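**Ticket: arm faults out when pulling the washer door (Veltdale cell)**
Status: open, waiting on Trovthorpe

Hi again! Force-limit trip on the door pull, 3 times since Sunday. I power-cycled the controller, reloaded the Prellosari profile, same thing. Dropping the pull speed got me 2 clean runs and then it tripped again (argh).

Before anyone says "just raise the limit" – our site rule is no limit changes without a second sign-off, and I'm sticking to it. 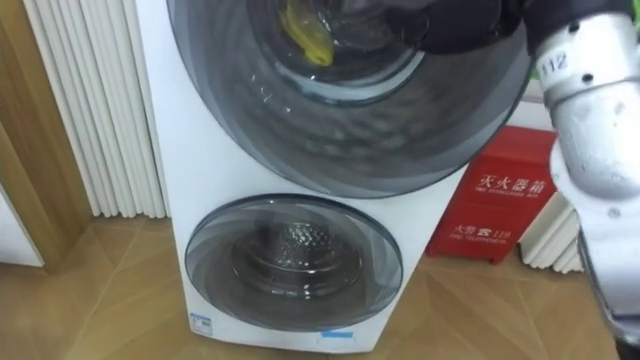 My other question is about the keep-clear rule. The checklist says nothing in the sweep area and safety gear reachable at all times. Does the red extinguisher box behind the washer count as reachable with the arm in front of it? I'd rather move the washer and redo the reach check before the next run.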